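Wadska cardigan, shrinkage and seam notes
7 December 2019
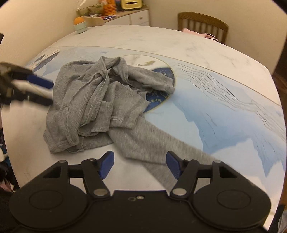
Carrying on from the page before. The second set of swatches came off the needles last night and went through the wash this morning with the old ones. I used the Plirard yarn again, the gray, from the same cone. Urszula asked me to write down everything this time, including the boring parts, so this entry is long.

Swatches are all 25 stitches wide before washing, cast on loosely, 4 mm needles. Two are plain stockinette, two are one-by-one rib, one is the broken rib from the Takisley pattern sheet. I pinned none of them. Last time I pinned two and left the others alone and then couldn't compare anything.

Wash: cool water, wool soap, left to soak while I had breakfast, squeezed in a towel, laid flat on the rack in the back room. The rack is better than the towels on the floor. The towels stay damp underneath and the swatches dry unevenly, so the bottom edge is always a little tighter.

Results, in order of how much they annoyed me.

The broken rib grew. It grew sideways and hardly at all lengthwise. I measured it three times, once with the metal ruler and twice with the tape, because I didn't believe it. Before washing it was 11 cm across. Dry, it is 12.4. Over a whole body that would be a different size of cardigan. Elżbieta says she had the same thing with her brown one and solved it by going down a needle size for the rib only. I'd like to try that before I change the stitch count. The chart took me two evenings and I don't want to redraw it.

Stockinette lost a little in length, nothing in width. Same as the November swatches. I'm going to call that settled and stop swatching it.

One-by-one rib came back to its original size in both directions. Good for the cuffs. For the button band I'm less sure, see below.

Seams

I sewed the two stockinette swatches together down one side, mattress stitch for the top half and backstitch for the bottom half, same yarn. Then I pulled on it. The backstitched part is firmer and makes a ridge you can feel from the inside. The mattress stitch part is flat but opens a little when pulled hard, and the bars show. Kazimiera thought the opening was down to my tension and made me undo it and do it again with the swatch flat on the table instead of in my lap. She was right. The second try opens much less.

Decision for now: mattress stitch for the side seams and sleeves, backstitch across the shoulders. The shoulders carry the weight of the whole thing and I'd rather have a ridge there than a cardigan that grows down to the knees. Zofia put a length of cotton tape inside her shoulder seams and it has held its shape for two winters. I have tape in the drawer, the narrow white one. Might use it, might not.

Note for anyone copying this: weave the ends in after washing. On the first set I wove them in before, and two of them puckered once the fabric moved.

Button band

Three options on paper.

1. Pick up stitches along the front and knit the rib outward. Fast. The pick-up ratio is always a fight. I used three out of four last time and it waved at the bottom.

2. Knit the band separately, slightly short, and sew it on while stretching it a little. Slow and dull. Stanisława does all of hers this way and they hang straight.

3. Knit it at the same time as the fronts. No sewing, but the row gauge in the rib is different from the row gauge in the body, so it pulls up.

I tried a short length of option 2 this afternoon. Sewing it on took longer than knitting it. The result is the best of anything I've done on this project, so that's probably the answer. The band wants to be 9 stitches wide. I tried 8 and the edge stitch curled under with an even number.

Buttons are still undecided. Urszula has a card of horn ones from the Chávez shop, dark, with two holes. They look right with the gray but they're heavy, and the rib sagged around the one I pinned on. A small flat backing button on the inside might fix it. I need to ask if she wants to part with the whole card or only some of them.

Yarn left

The cone weighed 800 g on the kitchen scale this evening, with the cardboard. I don't know what the cardboard weighs. I should have weighed an empty one when I had one. The pattern sheet asks for 620 g in my size, so even with a heavy core there's enough, and enough to do a sleeve over if it goes wrong.

The yarn has a bit of spinning oil in it. The first wash water was cloudy, the second was clear. My hands smell of it. It also squeaks on the metal needles, so I've moved to the bamboo ones for the sleeves. This could change the gauge. I'll check after the first ten centimeters instead of making yet another swatch.

To do

Rib swatch on 3.5 mm, broken rib only, washed the same way.
Ask Elżbieta which needles she used for the brown one.
Redraw the armhole decreases at a readable size. My sevens look like ones.
Find the other stitch holder.
Return Kazimiera's good scissors, which I still have.

Zofia wants the finished fronts by February so she can try the same band on hers. The left front should be done well before that. The right front depends on the buttonholes, and I haven't picked a method for those. The one-row buttonhole in the old blue book is neat, but I get a loose stitch at the far end every time. Will try it on the leftover band tomorrow, with the extra cast-on stitch Stanisława showed me.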